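Home / Funded projects / Progress reports

Evstead Community Craft Fund
Progress report: Natural Soap and Balm Workshops, Himau Centre

The programme has now delivered 12 of its planned sessions, each lasting 90 minutes. Attendance has remained steady, with more than 15 participants at most sessions. The first block covered cold-process soap; the second, which closed in October, covered beeswax balms and lavender hand salve.

Spending is within budget, although the price of shea butter has risen. We have moved our order to Geta, whose smaller tubs suit our storage – delivery takes two working days longer. The safety sheet for handling lye has been rewritten in plainer language and is issued at the door.

Two matters remain open. The curing shelves are full, and the labels for the Ra range of unscented bars still need an ingredients list.
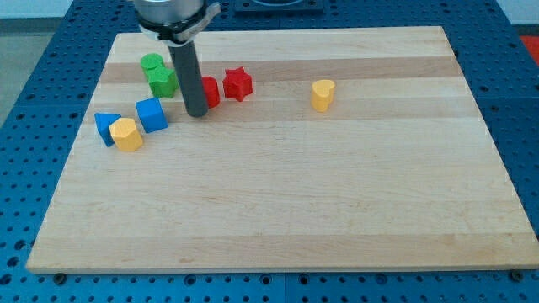 Chang-ho Sung asked that the unscented bars be kept in the next block, as several people in the group find even a light fragrance too strong. Sihan Fang will revise the session plan accordingly and send it to the Fund with the claim for the second instalment.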